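Storing sheet music and stands between community band rehearsals

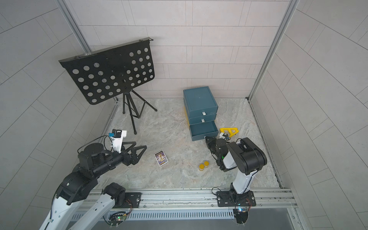 Asked by Gladys Llanos, 16 August 2018

Our band rehearses in a shared hall and has been advised that all equipment must be cleared from the main floor after each session. We have 30 folding stands and a library of almost 1,000 printed parts. The hall has offered us one cupboard, which is shallow and not heated. Would members please advise how the parts should be stored, and whether stands may be left upright? Our next season begins in September.

Answer from Ok-hee Choo

Parts should be kept in flat folders, one folder per work, in score order. Label the front and the spine. Please do not stand loose paper on its edge in a shallow cupboard, as it will bow over winter and the corners will curl. An unheated cupboard is acceptable if it is not against an outside wall — ask the hall manager before you move anything in. Retain a printed list of contents inside the door and a second copy with your librarian.

As for the stands, fold the legs and lay them in crates, 10 to a crate. Solid desks that do not collapse should be removed from the shaft and stacked separately, with a cloth between them if the finish matters to you.

Answer from Ha-neul Sung

We use drawers. Works fine.

Answer from Nadiia Stelmakh

I agree with the first answer, with one addition. Borrowed or hired parts should be kept apart from those the band owns. Our band was charged for a missing second clarinet part that was later found in the wrong folder. We now sign hired sets in and out by hand, and the sheet is checked at the end of each concert season.

Was this page helpful? 2 members said yes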